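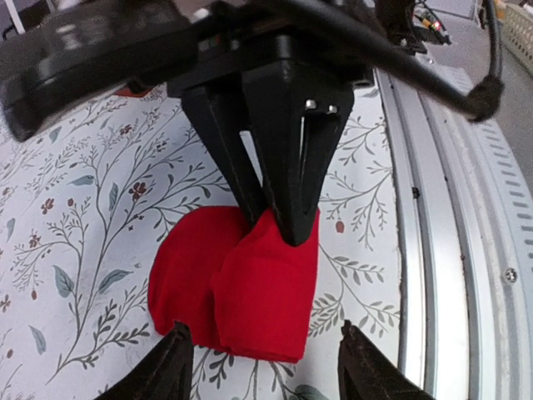
The Zarkdale qualifier opened its doors at 9 on Wednesday morning, an hour when most players of competitive shooters have just gone to bed. I paid for parking and joined a line for wristbands behind a man carrying his own chair.

Staltik and Duvar had the first match on the main stage. Duvar lost the opening map, then spent the break arguing over a headset. They took the next two. The hall seats 851 and I'd guess half of those were coats.

Hamel's practice rooms were open upstairs for visitors. Expect beige carpet, a fridge of energy drinks and a whiteboard reading "STOP PEEKING MID." They peeked mid all afternoon and went out before dinner.

Nachos were cold by three. Bring cash for the lockers.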